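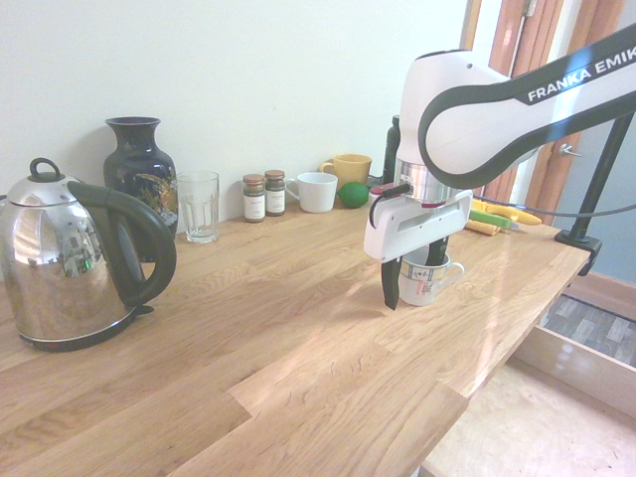 Oil a wooden worktop before it looks as though it needs it. By the time the surface has gone grey around the sink, water is already in the end grain and the top will have to be sanded. On a butcher-block top, with its planks glued side by side, the joints deserve most of the attention, as does the strip along the wall where mugs and other kitchen things stand in a line and get moved once a year. Clear that strip completely. Oil applied around objects leaves rings that show for months.

Sanding

Start at 120 grit only if there are stains or raised fibres. Otherwise go straight to 180, by hand, with a cork block, along the grain. Vacuum, wipe with a barely damp cloth and leave to dry for an hour. The damp wipe raises the last loose fibres; take these off with a worn piece of the same paper.

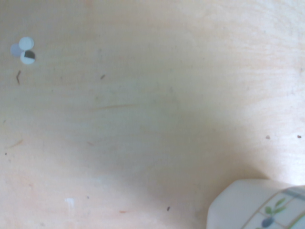 Pale wood with a fine grain. Uneven light shows up streaks, so check the surface from a low angle.

Oiling

A 300 ml tin of Liltine hard oil gives two coats on a worktop of ordinary length. Pour a little on the wood, spread it with a lint-free cloth and wait 15 minutes. Wipe off everything that has not soaked in. Oil left standing turns sticky and has to be removed with white spirit. Leave 18 hours between coats, longer in a cold kitchen. Shabnam Ghumman tested a thinned first coat on beech and found no gain in depth, so I have dropped that step.

Spread used cloths flat outdoors until stiff, or soak them in water. Bundled oily cloths can catch fire.

Drawers

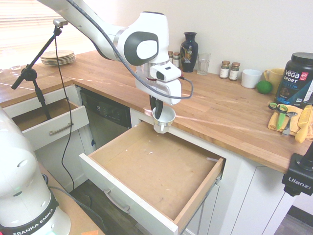 Particleboard bottoms should never be oiled. Wipe them with a wrung-out cloth and dry them at once, as the board swells at any cut edge that is not sealed. A bottom that sags can be turned over if the runners allow it. Scuffs can be left alone. Tighten the handle screws from inside while the drawer is out.

Repeat the top in August, when the windows can stay open overnight.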